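Machines and Everyday Work
Handout 3: Chores, bins, and what "can do it" means

Welcome back, everyone. I promised last time that we would get to the question half of you wrote on your index cards, which was some version of "so when do I get one that does the laundry?" I am going to take that question seriously for a whole class period, because I think it is a good one, and because the answer takes us through the shop floor before it takes us anywhere near a laundry room. Please read this before we meet, and bring a pencil, since there is a little homework at the end.

Let's start with the word "can." When a person tells you they can fold a shirt, you assume a great deal without noticing. You assume any shirt, on any table, with the lamp on or off, with a sock stuck in the sleeve. When a company tells you its machine can fold a shirt, you should ask which shirt, how long it took, how many tries there were, and who laid the shirt out flat to begin with. I don't mean that unkindly. The people who build these machines ask each other exactly the same things over lunch.

In these notes I will use "chore" for a job with three features: the objects are not where you left them, they are not all alike, and it matters somewhat (but not terribly) if one gets dropped. Emptying a dishwasher is a chore. Sorting a drawer of odd hardware is a chore. Welding the same seam on the same car door is not, at least for our purposes, and machines have been very good at that sort of thing for a long while now.

Bin picking

The shop-floor cousin of the household chore is called bin picking. Parts arrive in a bin, in whatever way they happened to fall, and something has to take them out one at a time and set them down in an orderly fashion. For a long time that something was a person on a stool, and in a great many plants it still is. My own first summer job was at a parts supplier called Stelletti, where I took brackets out of a tub and put them on a belt, and I can tell you that my mind was on other matters for nearly all of it. My hands did the work and I daydreamed. Keep that in mind, because it is the heart of today's lecture – the things we can do while daydreaming are very often the hard ones for a machine.

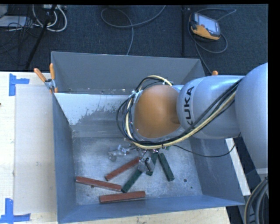
Picking one thing out of several takes more steps than it seems to, and I'd like you to be able to list them. The machine has to find the objects, decide which one to go for, decide where to take hold of it, get its fingers there without bumping anything, close, lift, and then check that it has what it wanted. Go slowly over the step about where to take hold. Under the gripper of that KUKA arm, the end of a red block and the ends of two green ones come close together, so a finger lowered for the red one needs a gap that may be hardly a gap at all. You or I would nudge the pile with a knuckle and not remember doing it. A program has to be told that nudging is allowed, or has to learn it, and then it has to look again because everything has moved. The walls matter too. A block whose end lies close to the side of a bin leaves the hand less room, and the hand is a good deal bulkier than your fingers are.

Now notice how friendly blocks are! They are stiff, they have straight sides, and they come in colors that differ from the floor they lie on. A wet spoon is none of those things except stiff. A dish towel isn't even that. Shiny and see-through things are a special nuisance, because many depth cameras work by bouncing light off a surface, and a glass or a plastic wrapper sends the light off in some other direction.

A worked example

Suppose the Brirkmont plant in our textbook problem buys a picking cell and tries it on 3000 parts. It gets 71 percent of them on the first attempt. Is that good?

Most people say no, and then I ask them what happens to the rest. If the cell notices it has missed and simply tries again, the cost is a few seconds each time, and the plant may be perfectly happy. If it drops the part on the floor and carries on as if all were well, somebody has to stand there and watch it, and then you have paid for a machine and a person both. So the figure by itself tells you rather little. Ask what a failure looks like, and who cleans up after it.

Back to the house

A kitchen is harder than a bin in one respect that gets overlooked: there are no walls around the problem. The bin keeps the work in one place. At home the cup might be on the counter, under the couch, or in the hands of a four-year-old who doesn't care to give it up. My answer to the index cards, as of this January, is that machines will do pieces of a chore nicely when the room has been arranged to suit them, and that the whole chore, start to finish in your own messy house, is a much taller order. You are welcome to argue with me in class. I rather hope you will.

For next time

Read the Biswas chapter on grasping, skipping the section with the matrices unless you enjoy that kind of thing. The Prirkau reading is optional. Then choose one chore you do at home, do it slowly, and write down every time you touch something. Bring the list to room 1108, and don't tidy it up first – the crossings-out are useful to us.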